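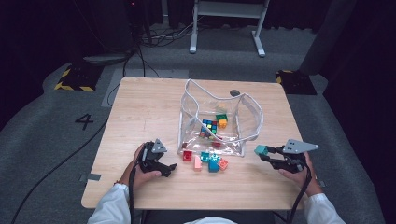 Clear bag with the white piping, part filled. Cube in with the blocks, six blocks still out on the table.

April 2019, toy bags, notes for me and Octavio

Started on the toy bags for the Sitstead loan shelf today. The plan was one bag per set with everything in it, the little cube included, and I'd hoped to get through a good stack of them before lunch (ha). I'd forgotten how much these clear bags slump when there's only a handful of bits in the bottom! The front wall folds down over whatever is nearest and you end up peering through creases for the small red block.

I do still like them better than the Stislow boxes, though. You can see what you've got without tipping it all out, and the piping gives the rim a bit of shape, so it's easy enough to find the opening again. Octavio wants drawstring ones. We'll argue about it in May.

Things to sort out:

The tall blue-teal block. Put it in last, stood up at the back, or it ends up lying across everything else.

Pale pink one, the rounded one. Francine Friesen thinks it's strayed in from another set. I think it's fine and it's staying.

Labels. The Zellura ones peel off this sort of plastic after 4 days, so I'm trying tie-on card tags on the next lot. We need 60 of those, and string. Lots of string.

Also the light wooden table is a much nicer height for this than the bench by the door, so I'm keeping it until somebody complains.

Next go: the farm animals, and find the bag list Francine had.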